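How to Put a Simulated Robot Arm Through Its Paces Before You Pay for the License

Every vendor with an arm to sell now has a virtual version of it to sell you first. Ambrose is one of these. It's a simulation kit with a ready-made arm, a table, a room to put them in, and a free trial that stops working after two weeks. The sales page says you can "go from download to deployment in an afternoon." I've been hearing sentences like that for a long time and I have yet to have the afternoon.

Still, a trial is a trial, and there are worse ways to find out what you'd be buying. What follows is how I'd spend it. You'll want a computer with a decent graphics card, the trial installer, and a job in mind that you really need done. Don't use theirs. The bundled demo, called Hallby, has been polished until it can't fail, and you will learn nothing from watching it.

Step 1. Install it and write down what goes wrong

The installer asks where you'd like your project folder and then puts half of the files somewhere else. Make a note of both places. If it complains about a missing driver, update the driver, restart, and try again before you write to support. Support on the trial plan is a web form, and my answer took 4 days and told me to restart.

Open the program and load the Bovholm scene. It's the plain one, with the arm and a table. Leave the lighting and the physics settings alone for now.

Step 2. Move each joint by itself

Open the joint panel and drag one slider at a time from end to end. Go slowly. You're checking that the number on the slider matches what the arm does, and that the arm stops where the spec sheet says it should. On my install one wrist joint ran happily past its listed limit until I found a checkbox called "enforce limits," which was off. I can't think of a good argument for shipping it that way. Turn it on and save the scene under a new name.

Step 3. Bring the camera in close

The default view is a flattering one, from well back. Hold the right mouse button and scroll until a single joint takes up most of the window, then look along the places where the sections meet. You want to know whether the shapes are good enough for the work you have planned, and you can't judge that from across a virtual room. 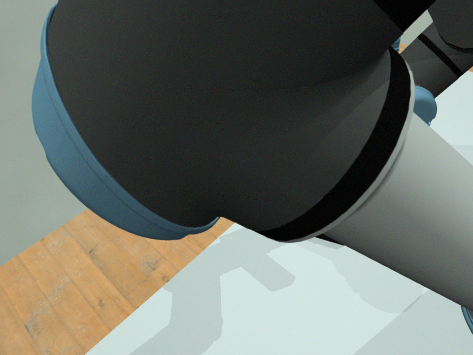
Xiomara Oyelaran wrote in after the first draft of this page to say I was wasting people's time here. The shapes you see and the shapes the physics uses are two different sets of shapes, she pointed out, and a pretty elbow can be colliding as a plain capsule the whole time. "Turn on the collision overlay or don't bother zooming in," was how she put it.

She's right, and the step is better for it. The overlay is under View, then Debug, then Collision. Switch it on and compare. At close range the blue caps on the arm have slightly uneven outlines, with a small step or bump along the edge, and the boundaries in the shading on the dark housing are a little jagged. I'd forgive all of that in software at this price if the collision shapes were tight. Mine weren't. Around the wrist they stuck out far enough that the planner refused perfectly reasonable moves near the table, and it never told me why.

If yours look loose, open the arm's properties and change collision detail from Fast to Fine. Everything will run slower. How much slower depends on your machine, so try it with your own job before you believe the chart on the website.

Step 4. Build your own task

Keep it small. Mine was picking up a block and setting it down at the other end of the table. Add the block from the object library, give it the weight of the real part, and set the friction by hand. The library default is so grippy that a block will practically climb into the gripper for you.

Run the task once and watch it all the way through. Then open the batch tool, set position noise to a few millimeters, and queue up a proper set of runs. I did 104. The first batch, on factory settings, looked wonderful. The second, with sensible friction and limits enforced, did not, and it's the second one I'd show to anybody holding a budget.

Step 5. Break it on purpose

Put the block too close to the edge. Put it where the arm has to fold up on itself to reach. Tell it to go through the table. A good simulator should stop and give you a message you can use. Ambrose gave me "Plan failed (5)" for all of these, and the manual's list of error codes ends at 4.

Step 6. Export something

Do this before the trial runs out. Exporting is listed as included, and it is, up to a point: joint paths come out as a plain text file, but the scene itself only saves in their own format. If you leave, your tables and blocks and careful friction settings stay behind. Ask the sales rep about this in writing. Mine promised a converter in September and wouldn't say of which year.

So should you buy it?

If you need to teach people how an arm moves without anyone getting hurt, maybe. The controls are easy to pick up and the joint panel is pleasant to use once the limits work. If you plan to trust it with the layout of a real work cell, I'd want to see tighter collision shapes as the default, plus error messages written for humans. I'd also want one customer who'll say on the phone that their real arm did what the simulated one did. I asked for that customer and was sent a brochure.

Last updated Thursday, April 14, 2022. I'm on the trial build, so menu names may differ in the paid one.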